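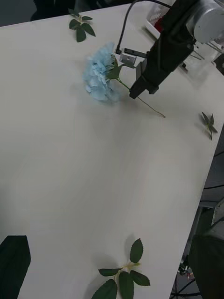 Bramdale's fake flowers get their own night out

We use cookies to remember your settings and to see which stories you read. Accept all | Manage choices

BRAMDALE — The town's newest evening class requires no water, no sunlight and no talent for keeping things alive. It has a waiting list.

Artificial flower arranging began at the Grellavine craft store in September, in the back room where the yarn used to be. The room holds 25 people if they are on good terms. The first session filled before the sign-up sheet had been taped to the door properly, and a second group now meets an hour later to use the same tables and, if the first group has behaved itself, the same scissors.

The class is taught by Hacer Başaran, who spent years selling real flowers and speaks of them the way some people speak of a former landlord.

"A real hydrangea will faint if you look at it wrong," she said. "These you can drop down a flight of stairs. I have dropped them down a flight of stairs."

Students start with white tables and a few loose pieces. A typical beginner's place gets a single bloom, often one of the ruffled blue ones that the store orders by the boxful, and a few sprigs of green leaves that have not yet been attached to anything. The leaves are where most people come to grief. Başaran asks everyone to lay their sprigs out flat and leave them alone for a full minute before picking one up. Few people last the minute.

"They want to jam it all in at once," she said. "Then they stand back and it looks like a salad."

There are rules. Stems get cut at an angle, even though there is no water to drink and the angle makes no difference to anybody. Leaves go in lower than you think. Glitter is allowed in December. Baby's breath may be discussed but has to be paid for separately, after an incident in the second week that left the display rack bare and two students not sitting together.

Fuad Worku signed up by mistake. He had meant to put his name down for the knife-sharpening demonstration, which was on the next clipboard over, and was too polite to say so once he had been handed a flower.

"I figured I'd stay until the break," Worku said. "There wasn't a break."

He has now made 7 arrangements, one of which stands on top of his refrigerator. Another is in his truck. His sister has asked him to stop bringing them over, and he has responded by making her a smaller one. He prefers blue flowers, on the grounds that hardly anything in a garden is that particular shade, so people can tell right away what they are dealing with.

The question of what they are dealing with has caused some trouble around town. When the Sirnalen garden club learned that the fall flower show might include a category for artificial arrangements, its members held a meeting that ran past the time the building locks its doors. The letter that came out of it used the word "polyester" four times and the word "heritage" twice. It asked that any artificial entries be shown in a different room, with the door closed.

The show organizers split the difference. Artificial arrangements will be allowed this year on one table near the coffee. They will be judged on shape, color and "overall conviction," a phrase that Başaran says she did not come up with but plans to have printed on an apron. No ribbon will be given. The winner gets a jar of plum jam, made with real plums as a gesture toward the garden club.

The show drew 600 visitors last fall, a good many of whom were there for the coffee to begin with, so the artificial table may turn out to have the best spot in the hall.

The class is working on its entries now. Each person may enter one arrangement, with a limit of three blooms and any amount of greenery, and it has to fit inside a square marked on the table in tape. Başaran thought the square would encourage restraint. Several students have pointed out that it says nothing about height.

Worku's plan is a single blue flower with leaves on one side only. He has been moving the same sprig back and forth for two weeks. On one recent evening he had it a little left of the bloom, then a little right, then in his shirt pocket, where he found it the next morning at work.

"It's closer," he said of the arrangement. "I think it wants to lean."

Başaran, passing behind him with the wire cutters, said it did not want anything, it was cloth, and would he please sweep up his trimmings.

Sweeping up has become its own small project. Leaves come off their stems, as leaves do even when somebody has glued them on, and they travel. The store's owner has found them in the button drawers and inside a display teapot, and one went home with a customer who had come in for thumbtacks. At the end of each month the strays are collected in a bin marked CAI, left over from a line of candle wax the store used to carry. Anyone in the class can take what they like from it for free. The September bin came to 747 loose leaves, counted by two students who had finished early and been told to find something useful to do. They were asked to do something more useful the next time.

Not all of the old customers are pleased to see the back room go. The yarn has been moved up front by the window, where it gets more sun than yarn is supposed to, and a knitting group that met there in the afternoons has been looking at the flower tables with an interest that is not entirely friendly. A swap of time slots is being talked over. So is a joint project involving knitted flowers, which would at least give the garden club something new to write a letter about.

The next beginners' course opens for sign-up when the current one ends. The fee covers one bloom, four sprigs and use of the cutters. Students should bring an apron and a box to carry things home in. Vases are for sale at the front counter, although Başaran would like it known that a coffee can is fine, and that she has seen what people do to the vases.

The clipboard for knife sharpening has been moved to the other side of the door.

Contact the newsroom | Corrections | © Bramdale local news. All rights reserved. | Back to top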